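Plarnora 701 Room Air Cleaner

2025-10-20 | By the Tallulell shop desk
Print this page | E-mail to a friend
6 shares | 2 comments

We stock the Plarnora 701 because customers ask for it, and we would like them to know what they are paying for. It is a fan and a filter in a box. Air goes in at the back, passes through the filter and comes out at the top with fewer fine particles in it. Some of those particles may carry cold or flu virus. How much that cuts your own chance of falling ill is a harder question, and the leaflet skips over it.
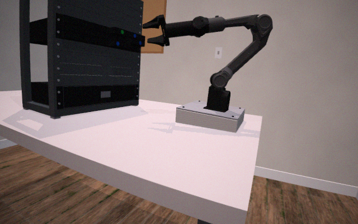 Equipment rack on a white table

The maker's figure is 40 square metres, measured with the fan on full. On full it is loud. Most people turn it down by the second evening, and then the figure no longer applies — so for a classroom or waiting room, buy for the low setting or buy two. The Falby model we sold until May had the same trouble. 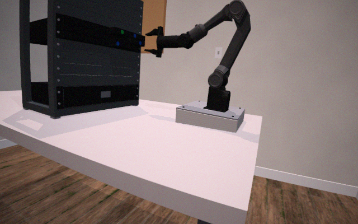 There is also a "virus shield" button, which switches on an ioniser. We have asked for test results from a real room and have been sent results from a sealed chamber. Leave it off. The filter does the work, and an open window does a fair share of it for nothing.

Filters last 6 months in normal use. The Quintana ones fit and cost less, though we have seen no test of them either. 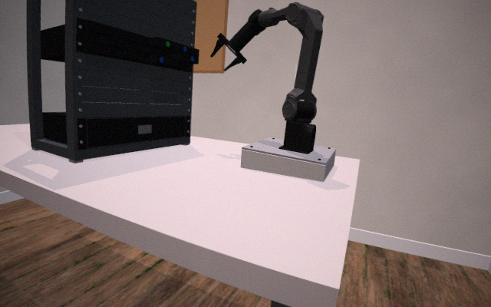 Robot arm and rack, plain wall behind

It won't replace a vaccine, or staying at home when you have a fever. Returns are accepted if the filter is still in its wrapper.

Comments (2) | Print | E-mail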